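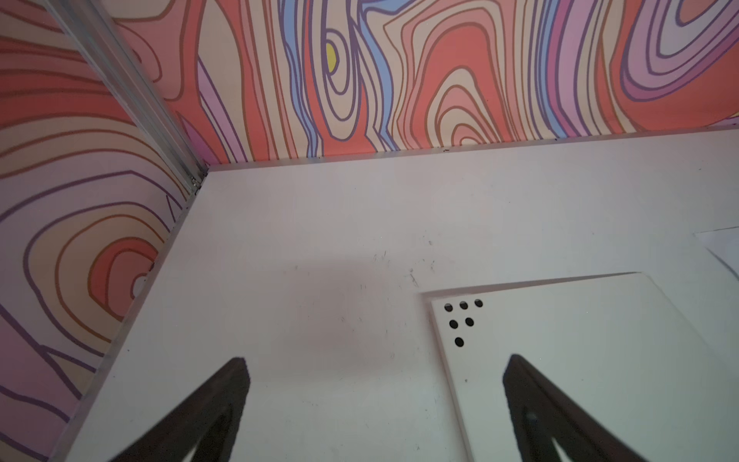
Gwion Owen told me to skip the Plestus enclosure and put the money into the gripper, but I'm still not sure, so I'm asking more widely.

I'm looking at the Bech tabletop arm package sold through Brillorside. The price covers the arm, a two-finger gripper with a small camera at the wrist, and the setup software. For 858 more they add the Plestus enclosure, meaning a white top, aluminum rails and printed wall panels. You can have the panels plain or in one of the wavy patterns.

My parts are flat and pale, mostly thin sheets and panels with a few holes in them. The arm has to find a panel, pick it up by the edge and put it in a rack. It would run 40 panels in a batch.

Questions:
Is the enclosure worth paying for?
Do patterned walls bother the wrist camera?
Can the stock fingers get hold of something thin lying flat on a white top?

Asked 2/15/22

3 answers

Jamen
Accepted answer

I've had the same package since December and I bought the enclosure. It's well made but overpriced. The rails are straight and the panels went in without trimming. The top is matte, so I don't get much glare from the ceiling lights. It does mark. Mine had gray scuffs in the first week and they don't all wipe off. The software hasn't mistaken one for a part so far, but I set the minimum part size fairly high.

White on white is your bigger problem. With default settings mine missed the edge of a white sheet again and again. Holes help a lot. If your panels have black or dark holes in a fixed layout, teach it the holes and let it work out the outline from there. That's under part setup, second tab. Took me about 12 tries to get a good teach, then it was fine.

The wavy walls didn't bother it once I drew the work area so it stopped short of the wall. Before that it sometimes picked up a line in the pattern as an edge. Do the work area first, before you teach any parts.

Fingers: the stock ones taper to a point, good for small blocks, poor for a sheet lying flat. They need something to get under. I put 18 mm spacers under one side of my sheets and that solved it, but you have to place them every time.

Second answer

Get plain walls. Patterned is just for looks.

Third answer

Not quite true about the looks. If you move the arm base a lot, the pattern gives the wrist camera something to line up on. Plain white walls gave mine nothing and I had to redo the calibration by hand after every move. If the arm is bolted down and stays there, plain is OK.

I would ask Brillorside if they'll sell you the panels without the rails. They did for me, though it wasn't on the price list – I had to email. Also ask about the flat-tip fingers. They were out of stock when I ordered and I don't know if that has changed.

Comment from the asker: Thanks. The arm will be bolted down. I'll try the holes first and leave the enclosure for later.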